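The rose I almost didn't buy

I moved to Prellton with two suitcases and no idea how to buy flowers. My mother grew hers — dahlias mostly, big floppy things that fell over in March winds before they'd even got going — so a florist's shop felt like somewhere you went for funerals.

Then Živko Hodžić opened his little place on Wandau Street and I started stopping in on the way home. One stem at a time, that's how he got me! A single red rose looks wonderful in an old jam jar, and it costs less than my coffee. 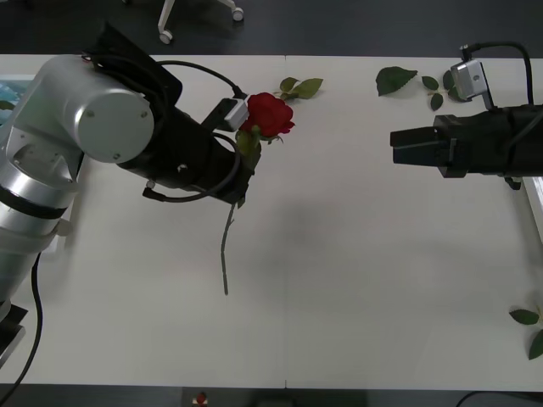
Making one stem last

Cut the end at a slant, under running water if you can manage it. Strip any leaves that would sit below the waterline. Živko changes his water every morning (I manage every other) and keeps everything well away from the fruit bowl, which I'd never heard of until I lost two good roses to a bunch of bananas.

If the head droops, lay the whole thing in a cool bath for an hour. Mine perked up in time for dinner, and I was ridiculously pleased.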